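About Nivmont

Nivmont helps schools, small workshops and care homes to plan the purchase of robot equipment. We do not sell robots and we do not take commission from the firms who sell them. Our customers pay us a fixed fee for a plan, and the plan belongs to them after that.

The company was started by Chepkoech Massawe and Jamshid Mohammadi, who worked before in the purchasing office of a technical college. They had to write many budgets for machines which they had never seen working. One year the college bought an arm with a very good price, and after it came they learned that the gripper, the safety training and the table mounting were all separate orders. The arm stayed in its crate until April. From this experience came the idea that a buyer should have one clear list, with all the costs on it, before any order is signed.

Today we are a team of 7 people in one office on the upper floor of the Pletelgate building. We have finished 189 equipment plans. Most of them were for customers who were buying their first arm.

What we do

A plan from us begins with a visit. We ask what work the robot should do, who will stand near it, how many hours in the week it will run and what happens in the summer when the building is closed. After the visit we write the plan in four parts: the equipment itself, the things that must be bought together with it, the yearly costs, and the work hours your own staff will need to give.

The fourth part is usually the one that surprises people. A teacher who prepares the table, resets the objects and keeps the log may use 5 hours in a week for it, and these hours must be taken from some other duty. We write them in the budget with a price, also when the school does not pay them separately.

We also read quotes from suppliers. You can send us a quote in any form and we return it with our notes inside 10 working days. Common notes are about spare gripper fingers, shipping insurance, software licenses which end after the first year, and voltage. If we find nothing to remark, we say so and the fee is smaller.

Our test room

Marleny Agudelo is responsible for the test room, where customers can try a task before they put money for it. She sets the table with simple objects, and she prefers toy food because children's toys are cheap to replace and have difficult shapes. Picking one block from an empty table says very little about the arm you should buy. A full basket says more - the items lie over each other, some are smooth and some have thin parts, and the fingers have little space to go in.

A test session takes one morning. You can bring your own objects, and we advise that you do. One bakery brought its bread bags, and a care home brought pill boxes and a hairbrush. After the session you receive the log with each attempt written down, the good ones and the bad ones, and Marleny's opinion about which size of gripper fits to your work.

In the log we also write the small purchases that belong to such a table. For the toy food table these were a slotted basket in white plastic, a tray with a flower pattern, the play lobster, grapes, celery, tomato and bread. They cost very little compared with the arm, but somebody must order them, store them and wash them, so they have their own line in the plan. Gripper fingers have a line too. They get scratches and chips on the edges from normal work, and we advise to keep one spare pair from the first day. 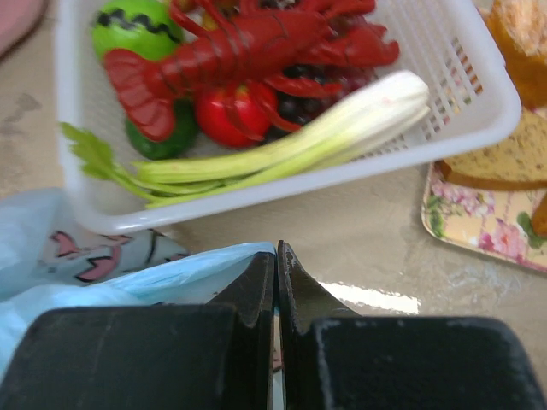 How we make a budget

Hiba Issa leads the budget work. Her method is to divide the purchase in two steps wherever the supplier allows it. In the first step the customer buys one arm, one gripper and the things for one table. The second step comes only after a full term or season of use, when the real costs are known. Some suppliers give a discount if everything is ordered at one time. Hiba calculates both ways and shows them side by side, and the customer decides.

We keep a reserve line in every plan. It is for parts that wear, for a table surface that reflects too much light and must be covered, for a second visit of the electrician. If the reserve is not used, it can pay for the next year's service.

For schools that apply for grant money, we write the plan in the form which the grant office asks. We worked in this way with the Nseir school group, who bought for three buildings and wanted the same equipment in each one, so that teachers can move between them without new training.

The Dornurero worksheet

Dornurero is the name of our planning worksheet. It is free and you do not need to be our customer to use it. You fill in the task, the room and the hours, and it gives you the list of cost lines which you should ask about. It does not give prices, because prices change too often and we do not want to publish wrong ones. The present version is from January 10, 2024.

Please tell us if you find a mistake in it. Several of the lines, for example the one about storage between terms, came from people who wrote to us.

Contact

Rima Fakhoury answers the first questions and arranges the visits. Please write to her with a short description of the task, the size of the room and the date when your budget must be ready. We answer in English, Spanish and Arabic. If your budget date is very near, put it in the subject of the message and Rima will look first at yours.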